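Teaching the arm to load the top rack

August 11, 2026

I spent most of April and a good part of this summer moving a robot arm by hand, and a few people have asked what that involves, so I'm writing it down.

The project is called Skeditz. The goal for this stage is small: pick up a cup or a glass from the kitchen counter and put it in the upper rack of the dishwasher. We don't write out the motion in code. A person does the task with the arm, the arm's positions get recorded, and a program is trained on the recordings.

We have tried two ways of doing the demonstrations. The first is to hold the arm near the wrist and push it where you want it to go. The Franka is good for this because it goes slack enough to guide with one hand. You feel it when the fingers touch the rack. The trouble is that your own arm and shoulder end up in the camera view, and the trained program won't have a person standing there. My forearms also got tired faster than I expected.

The second way is remote control. I sit off to the side with a handheld controller, and the gripper follows my hand. It's slower to learn. For the first two days I kept coming in too low and bumping the rim of the glass. Hanna Kaczmarczyk, who works on the training side, told me to stop correcting in tiny jerks and to pause above the object before going down. Her reason was that the program copies everything, including the nervous parts. After that my recordings got shorter and she threw out fewer of them.

Mugs are harder than glasses. With a mug you have to decide what to do about the handle, and if I do it one way in the morning and another way after lunch, the program learns a muddle. So now there's a rule: fingers over the rim, handle off to the side. If the handle is in the way, I turn my wrist first and then go down.

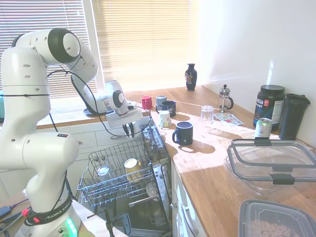
Placing is the other half of it. I used to let go as soon as the cup was over the rack, which was fine for paper cups and bad for everything else. Now I lower until I see the wire give a little, open the fingers, and go straight up before moving sideways. If I swing out early, a finger catches the rim and drags the cup along.

Light has been a nuisance too. When the sun comes in over the counter, clear glass is hard to make out on the camera feed. I wanted to record only with the blinds shut, but Hanna wants the bright sessions kept in, so we do both.

Next is the silverware, which I'm not looking forward to. I have 7 failed fork recordings saved already.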